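Skerkinard Center for Household Studies

Collections > Kitchen and Food Storage > Gallery 3: The Mini Refrigerator

Posted Monday, January 16, 2023

The Center maintains a study collection of small household equipment for use by teachers, students and members of the public. The collection currently holds 214 catalogued items, most of them intended for kitchens, bedrooms and single-room apartments. This gallery page is concerned with the mini refrigerator and with the ordinary tasks that go with it: opening the door, placing food, taking food out and deciding what belongs on which shelf.

Visitors who have used the earlier galleries will find the arrangement familiar. A general note on the object comes first, followed by the pictures and then by information on handling, cleaning and loans. Readers interested only in loan conditions may go directly to the last section.

About the object

A mini refrigerator is generally used where a full-size appliance would not fit, or where only a few items need to be kept cold. Dormitory rooms, offices and guest rooms are the usual settings. The interior is small enough that the position of each item matters. A carton placed carelessly near the front may prevent the door from closing, and an item pushed against the back wall can interfere with the movement of air.

The door deserves more attention than it commonly receives. On many small models it carries molded shelves or recesses, and heavy containers stored there will pull on the hinges each time the door is opened. The Center recommends that door storage be limited to light items. The full arc of the door should also be measured before a refrigerator is placed on a table or counter. Users often allow for the width of the cabinet and forget the space the open door will take up.

Food models are used in many of the Center's exercises. They do not spoil, they may be handled repeatedly, and they can be washed with mild soap at the end of the day. Catalogued food models are kept in the drawers beneath the Flirnia cabinet and should be returned there after use.

Pictures 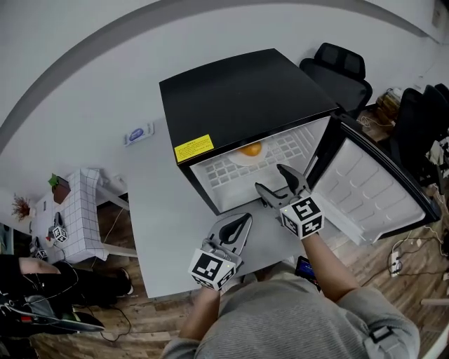
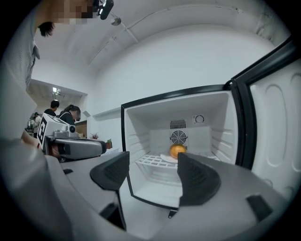

Mini refrigerator, door open. First picture: toy fried egg in the compartment. Second picture: orange on the wire shelf, with the vent grille, temperature dial and fan cover at the back.

Placing and removing food

The exercise sheet for this gallery asks participants to place one item at a time and to close the door fully between placements. Groups are asked to complete the first part of the sheet within 20 minutes. The following points are drawn from the instructions:

Open the door as far as it will go before reaching inside.
Set round items toward the middle of the shelf.
Use a small dish for anything that may roll or leak.
Leave open space in front of a fan or vent.
Check the door seal for crumbs before closing.

Participants are then asked to repeat the task with the shelf moved to another position, where the model allows it, and to record which arrangement was easier to reach.

Cleaning

Interior walls and shelves should be wiped with a soft, damp cloth after each session. Wire shelves are to be removed, washed separately and dried before they are put back. Ridges and recesses collect residue and may require a soft brush. Abrasive pads must not be used on any plastic surface, and warning labels must not be soaked or peeled away. The door is to be left open for 30 minutes after cleaning.

Loans and study visits

Schools and registered study groups may borrow items from the Kitchen and Food Storage section for use at their own location. Applications for the summer period, including July, should be submitted in writing to the collections office. The borrower is responsible for transport in both directions, and refrigerators must remain upright at all times while being moved. Food models are lent as a set and are checked against the list on return.

Study visits are by appointment. Visitors should state which gallery they wish to use and whether they will need a table, an outlet or access to a sink.

Related pages

Gallery 2: Countertop Storage
Gallery 4: Lã, Household Textiles and Their Care
Index of Food Models
Loan Application Form
Catalogue of the Kitchen and Food Storage Section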